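JEVGATE BASKETBALL CLUB CONFIRMS RETURN-TO-PLAY PROGRAM AND FINALS ARRANGEMENTS

For immediate release
March 12, 2020

ESTON – The Jevgate Basketball Club has today confirmed the details of a return-to-play program for injured athletes, together with arrangements for its senior women's semi-final series against Susus.

The program will apply to all players registered with the club, from the under-12 competition through to the senior men's and women's squads. It replaces the separate practices that individual teams have followed until now and will come into effect at the start of the winter season.

Under the new arrangements, a player who misses two or more consecutive games through injury will need written clearance from a physiotherapist or doctor before returning to full-contact training. Players recovering from a head knock will follow a longer pathway, with a staged return that begins with light individual work and ends with a full training session before selection is considered. Coaches will not be able to shorten any stage, including during finals.

The club registered 601 players this season across 33 teams. A review carried out in February found that return dates for similar ankle and knee injuries varied widely from team to team, and that records were often kept only by the coach. From this winter, each team manager will lodge injury reports with the club office within two days of a game or training session.

"Our athletes and their families should expect the same standard of care whichever team they play for," the club said. "The program gives coaches a clear process to follow and takes the pressure of the decision away from the player."

Kaczorowski Physiotherapy, the club's injury management partner for the past three seasons, will provide screening sessions at the Eston Indoor Sports Centre on Monday and Thursday evenings. Sessions are free for registered players. Bookings should be made through the team manager, and players under 16 must attend with a parent or guardian.

The senior women's side enters the semi-final series in second place on the ladder. Two members of the starting five who were sidelined with ankle injuries late in the regular season have resumed training and are available for selection. A third player remains unavailable with a hamstring strain and will be reassessed before game two.

Game one will be played at Eston, with game two at Susus. If a third game is required, it will return to Eston as the home court of the higher-ranked team. Regular season attendance at Eston reached 2159, the club's best result since it joined the competition, and around 200 seats have been set aside for visiting supporters at game one.
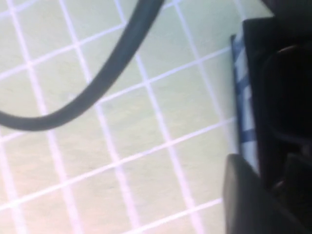 Doors will open one hour before tip-off. Season members will be admitted on presentation of their membership card and do not need to reserve a seat. General admission tickets are available from the club office during business hours or at the door, subject to capacity. Junior players wearing their club uniform will be admitted free of charge when accompanied by a paying adult.

Supporters are asked to use the northern car park, as the southern entrance will be kept clear for team buses and emergency vehicles. Accessible parking remains available beside the main doors.

Junior training will go ahead at its usual times in the week of game one, with the exception of the under-14 sessions – these will move to the Jevgate school gymnasium. Team managers have been sent the revised timetable.

Copies of the return-to-play program, including the clearance form and the injury report form, can be collected from the club office. An information evening for coaches and team managers will be held before the first winter trials, and attendance will be compulsory for all head coaches.

About the Jevgate Basketball Club
The Jevgate Basketball Club fields junior and senior teams in regional competition and is based at the Eston Indoor Sports Centre. It is a not-for-profit association governed by an elected board.

Media enquiries
Club Office, Jevgate Basketball Club, Eston Indoor Sports Centre

– ENDS –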